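Changed the finger tendons on the left hand last night and I'm still grinning, so this is going to be a long one.

For anyone new: I look after a two-handed tabletop robot at a shared workshop in Kolldale. It has a pair of black fingered hands, and its whole working life is picking things up from a table and putting them somewhere else. I love it. I've been its main mechanic since May, and most of what I know I learned by getting it wrong at least once.

## What was wrong

The upper finger on the left hand had gone lazy. It closed fine, but it opened late, and if you listened closely there was a tiny tick right before it let go. The log backed that up: 400 milliseconds between the open command and the finger moving. The right hand does the same thing so quickly I've never bothered to write it down.

My first guess was the controller. I spent a whole evening on settings, swapped the cables left for right, and the tick stayed with the hand. So, mechanical! Good. I like mechanical.

## Getting in there

Our hands are on Trorden wrists, which come apart from the palm side. If you've got the same ones, here's the order that works for me:

1. Park the arm low with the palm up, then cut power at the wall. The soft stop keeps the motors holding, and you'll be fighting them.
2. Take out the palm screws and put them in a dish in the order they came out. The two near the thumb are shorter.
3. Ease the tension off the old tendon before you unhook it. It will ping across the room otherwise (I found mine inside a shoe).
4. Look at the guide. Really look at it, with a flashlight.

Step four was where I found it. The tendon had worn a groove in the little plastic guide at the base of the finger, and it was sitting down in that groove and catching on the way back. I'd have missed it completely if I'd just put a new tendon in and closed up.

I had a spare guide from the Padilla kit, the one with all the bushings. It needed a touch of sanding, first with 400 grit and then 800, until the tendon slid through without any drag I could feel. Then new tendon, hook, tension, and a bit of dry lube. Please don't use oil. I did that in the summer and it collected every bit of fluff in the building.

Tension is the fiddly part. Too tight and the finger won't open all the way, too loose and it closes with a flop. I turn the adjuster until the slack just goes, then a quarter turn more, then I push the fingertip back with my thumb and feel how it returns. There's probably a proper tool for this. My thumb has been pretty reliable so far!

## Zeroing and the fruit test

After any work on a finger you have to zero it again. On ours that means opening everything fully, running the homing routine, and checking that both hands agree on where "open" is. I do it twice, once right after the repair and once after the hand has run for 40 minutes, when the new tendon has had a chance to settle. It always wants a little more adjustment the second time.

Then comes my favorite part, which is the fruit. I use the yellow one with the narrow top and the fat bottom because it's smooth and shiny and it punishes a bad grip. The finger goes over, the thumb goes under, and if the tension is off the thing rolls right out.

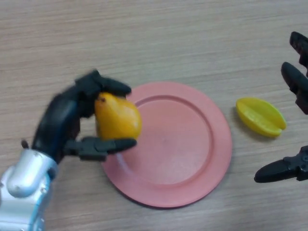

*Photo: my own, from the workshop table in Kolldale, 2022-12-01*

Look at how the upper finger arches over the fruit! That curve is what I was missing the whole time the guide was bad. The pink plate is just the target. I like it for this because the rim is raised a little, so a low carry gives itself away with a scrape.

The open delay is gone as far as the log is concerned, and the tick has gone with it. I ran the pick with the plate in a few different spots, then moved it as far over as the left hand could comfortably reach, and the release stayed clean.

## Still on the list

The right hand gets the same treatment next. It isn't misbehaving, but it has the same age of guide in it and I'd like to see whether there's a groove starting. I've also ordered a set of Mivberg fingertip pads to try, a softer kind, and I'm curious what they do on shiny stuff. If you've run them on a Trorden hand, tell me how they hold up in the comments, and whether you had to redo your tension afterward.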